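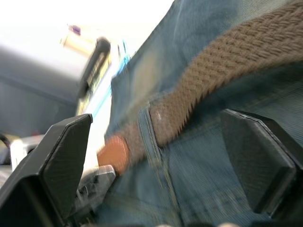
Los dedos de la pinza se cierran sobre un pantalón vaquero, junto a una trabilla por la que pasa un cinturón trenzado, vistos desde la cámara de muñeca.

Entrevista: «El planificador debe saber cuándo callar»

Stijn Desmet y Marwan Bataineh explican el trabajo del grupo de software de Neder en la manipulación de prendas de vestir

El grupo de software de manipulación de Neder ocupa la planta baja del edificio de ingeniería desde que el instituto decidió separar el desarrollo mecánico del desarrollo de control. Su responsable, Stijn Desmet, recibió a esta publicación junto a Marwan Bataineh, encargado de percepción, para hablar de Montecinos, el entorno de planificación y ejecución que el equipo emplea en las tareas con tejidos y cuya siguiente versión está prevista para septiembre.

La conversación comenzó por la elección del problema. Las prendas de vestir, y en particular las que llevan accesorios, constituyen una clase de objetos para la que los métodos habituales de estimación de postura resultan insuficientes. «Una pieza rígida tiene seis grados de libertad y, una vez estimados, el resto es geometría conocida», señala Desmet. «Un pantalón no tiene una postura en ese sentido. Tiene una configuración, que cambia en cuanto se toca. Y si además lleva un cinturón puesto, hay un segundo cuerpo flexible, de rigidez distinta, que está unido al primero solo en algunos puntos.»

Según Bataineh, esa unión parcial es la que orienta buena parte del trabajo actual. La trabilla ofrece una referencia local relativamente estable: es estrecha, suele tener los bordes cosidos en un hilo que contrasta con la tela y mantiene su forma mejor que el tejido que la rodea. El módulo de percepción la utiliza como ancla. «No intentamos reconstruir la prenda completa», afirma. «Buscamos un punto reconocible, estimamos la superficie en su entorno inmediato y dejamos sin modelar todo lo demás. Durante mucho tiempo hicimos lo contrario y el resultado era una malla muy vistosa que llegaba tarde.»

El módulo al que se refiere se denomina Flimitz y trabaja de manera principal con la cámara instalada en la muñeca del robot. Actualiza la estimación local a 30 hercios, frecuencia que el equipo considera suficiente para corregir la aproximación, aunque no para cerrar un lazo de fuerza. Este último corre en un proceso independiente, sobre el controlador del brazo, y Flimitz solo le entrega referencias.

La elección de la cámara de muñeca no fue unánime. Mieczysław Piątek, que diseñó la primera arquitectura del sistema, defendía una cámara fija situada sobre el área de trabajo, con un campo de visión constante y una calibración más sencilla. Desmet reconoce que los argumentos eran sólidos. «La cámara de muñeca ve los propios dedos de la pinza, que tapan una parte de la imagen justo en el momento en que más se necesita. Ve el fondo desenfocado, a veces sobreexpuesto. Y cuando el brazo se mueve, la tela sale borrosa. Todo eso es cierto. A cambio, ve el contacto desde cerca, y la cámara cenital en ese momento ve el dorso del brazo.»

La solución adoptada consistió en tratar los dedos como parte del modelo. Su silueta en la imagen es conocida, puesto que depende únicamente de la apertura de la pinza, de modo que el sistema los enmascara antes de procesar la tela. Bataineh precisa que la máscara se calcula con la apertura medida por el codificador y no con la apertura ordenada. «Parece un detalle menor. Con un tejido grueso entre los dedos, ambas cifras no coinciden, y con la cifra ordenada recortábamos precisamente los píxeles del pliegue que nos interesaba.»

El desenfoque de movimiento recibió un tratamiento distinto. En lugar de restaurar la imagen, Flimitz asigna a cada estimación un valor de confianza calculado a partir de la velocidad de la muñeca y de la nitidez de la textura observada. La sarga del vaquero resulta útil a este respecto, porque su trama diagonal es regular y su pérdida se detecta con facilidad. Una tela lisa ofrece mucha menos información, y el equipo admite que en esos casos el valor de confianza es todavía poco fiable.

Preguntado por los cinturones trenzados, Bataineh se extiende más. El trenzado genera una superficie de pequeños lazos repetidos, muy semejantes entre sí, y los algoritmos de correspondencia tienden a confundir una fila con la siguiente. «El seguimiento se desplaza una fila, luego otra, y la estimación va resbalando a lo largo del cinturón sin que ningún indicador se altere. Para el sistema, todo va bien.» La corrección consistió en prohibir que los puntos del trenzado se utilicen para medir el desplazamiento longitudinal. Solo se admiten para estimar la orientación del cinturón. El desplazamiento debe apoyarse en elementos singulares, como la puntera de cuero, una pieza metálica o la propia trabilla.

Las piezas metálicas plantean su propia dificultad. Los reflejos cambian con el ángulo de la cámara, y en las primeras versiones un brillo en el borde de una hebilla podía arrastrar consigo la estimación de toda la zona. El sistema descarta ahora los puntos cuya intensidad varía por encima de un umbral entre imágenes consecutivas. El umbral se ajustó a mano, y Bataineh no oculta su incomodidad al respecto: «Me gustaría poder decir que lo aprende de los datos. Lo fijó Roel una tarde, probando, y no hemos encontrado un valor mejor».

Roel Declercq, a quien se refiere, se ocupa de las herramientas internas y se incorporó a la segunda parte de la entrevista. Bajo su responsabilidad se encuentra el visor de ejecuciones, una aplicación que sincroniza la imagen de muñeca, las lecturas de fuerza, el estado del planificador y los mensajes del controlador sobre una misma línea temporal. El archivo que alimenta el visor contiene en este momento 3530 ejecuciones, todas ellas con la versión exacta del software con la que se realizaron.

Declercq sostiene que el visor ha cambiado la forma de discutir dentro del grupo. «Antes, cuando fallaba un agarre, el responsable de percepción enseñaba una imagen y el de control enseñaba una gráfica. Los dos tenían razón con respecto a su material, y los dos relojes diferían en varias décimas de segundo.» La sincronización exigió rehacer el sistema de marcas de tiempo. Los datos se fechan ahora en el origen, en el momento de la captura, y no cuando los recibe el ordenador central. El cambio afectó a todos los componentes de Montecinos y detuvo el resto del desarrollo durante 3 semanas, según consta en el plan de trabajo del grupo.

El planificador, núcleo del entorno, mantiene una estructura deliberadamente sencilla. Una tarea se describe como una secuencia de fases con condiciones de entrada y de salida: aproximación, contacto, cierre y desplazamiento. Son cuatro, y Desmet se resiste a añadir más. «Recibimos propuestas con frecuencia. Una fase de tanteo, una fase de recolocación. Cada fase nueva introduce transiciones con todas las anteriores, y son las transiciones lo que después hay que depurar.»

Dentro de cada fase, el planificador genera una trayectoria corta y la sustituye cuando llega una estimación mejor. La novedad de la próxima versión es que podrá abstenerse. Si la confianza comunicada por Flimitz desciende por debajo del mínimo fijado para la fase, no se genera una trayectoria nueva y el controlador mantiene la última referencia válida, con un límite de fuerza reducido. «El planificador debe saber cuándo callar», resume Desmet. «Teníamos un componente que siempre daba una respuesta, y esa respuesta siempre tenía el mismo aspecto, fuera buena o mala. El controlador no podía distinguirlas.»

La medida tiene un coste. Las ejecuciones se alargan, y en algunas el brazo queda detenido sobre la prenda hasta que expira el tiempo máximo y se solicita la intervención del operador. Tuncay Güler, que dirige los ensayos, comunicó al grupo su desacuerdo con el tiempo máximo inicial, que consideraba excesivo para una sesión de trabajo ordinaria. El valor se redujo y pasó a ser configurable para cada tarea. En un intercambio posterior por correo electrónico, Güler indicó que el comportamiento le parece correcto, pero que la interfaz debería mostrar el motivo de la detención. «El operador ve un brazo parado y no sabe si espera una imagen mejor, si ha perdido la comunicación o si ha terminado», escribe. Declercq confirma que la petición está registrada y que se resolverá antes de la publicación.

La conversación abordó asimismo el control de la fuerza de cierre. El tejido vaquero admite presiones que dañarían otras telas, circunstancia que, a juicio de Desmet, lo convierte en un buen material de partida y en una mala base para generalizar. El controlador no trabaja con una fuerza fija. Cierra hasta detectar una resistencia estable, espera a que la tela se asiente y vuelve a medir. Si entre ambas lecturas la apertura ha disminuido sin que aumente la fuerza, interpreta que el pliegue se está escurriendo y lo comunica al planificador. La presencia de una costura vertical entre los dedos altera esta lectura, ya que el grosor adicional se confunde con un agarre firme. El equipo estudia que Flimitz informe también de las costuras que detecta en la zona de cierre, aunque no hay todavía una decisión al respecto.

Sobre la colaboración con el grupo de Brasov, que utiliza Montecinos con un brazo de otro fabricante, Desmet se muestra prudente. La adaptación del controlador se completó sin grandes dificultades. La del modelo de la pinza, en cambio, puso de manifiesto que la forma de los dedos estaba escrita directamente en varias partes del código. «Creíamos tener una separación limpia entre la descripción del equipo y el algoritmo. Tuvieron la amabilidad de enviarnos una lista.» Las correcciones derivadas de esa lista forman parte de la versión de septiembre, y ambos grupos comparten desde entonces una misma batería de pruebas.

En cuanto a la publicación de los datos, Declercq adelanta que el formato del archivo se documentará junto con el visor. La apertura de las ejecuciones queda pendiente de una revisión interna. Bataineh preferiría que se incluyeran las fallidas en la misma proporción en que se produjeron, sin selección previa. «Un conjunto formado únicamente por agarres correctos no le sirve a quien quiera estimar la confianza», argumenta. Desmet comparte el criterio y ha trasladado la propuesta a la dirección del instituto.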